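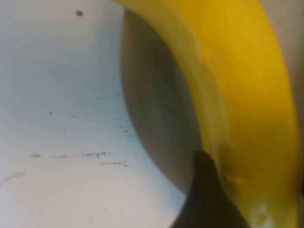 Why do bananas turn yellow?

Because the green coloring in the peel breaks down as the fruit ripens, and the yellow that was hiding underneath finally gets to show.

Let's go a little slower, though, because there is a lot going on inside a banana. Bananas are picked while they are still green and hard. If you have ever tried to bite into a green one, you know it tastes a bit like chalk and makes your mouth feel dry. That is because a green banana is packed with starch, the same kind of stuff you find in potatoes and flour.

As the days go by, the banana gives off a gas called ethylene (say it like this: ETH-uh-leen). You can't see it, and there is far too little of it to bother you, but to the banana it is a message that says "time to ripen!" Starch changes into sugar, the inside goes soft, and the green in the peel, which is called chlorophyll, fades away.

And what about the brown marks? Some are simply freckles that come with age, and a freckly banana is usually a very sweet one. Others are bruises. When a banana gets bumped or squeezed, tiny parts of the peel break open and mix with air, and the spot turns brown, much the way a slice of apple does if you leave it on your plate while you go off to play. The fruit inside is usually still fine to eat, so please don't throw the whole thing away over one little smudge.

Next time you are holding a banana, run your finger along the outside. It isn't perfectly round like a hose, is it? You should feel long ridges going from one end to the other, with flatter sides in between. The curve has a story too — young bananas start out pointing down, and then they bend upward, away from the pull of the ground, as they grow.

Something to try at home: take 2 green bananas from the same bunch. Put one in a paper bag, fold the top over, and leave the other on the counter. The bag traps the ethylene, so the banana inside should turn yellow sooner. Peek once a day and draw what you find, and when they are both nice and ripe you can have them sliced on your oatmeal.

Filed under: Zerndale Kids > Food Science > Fruit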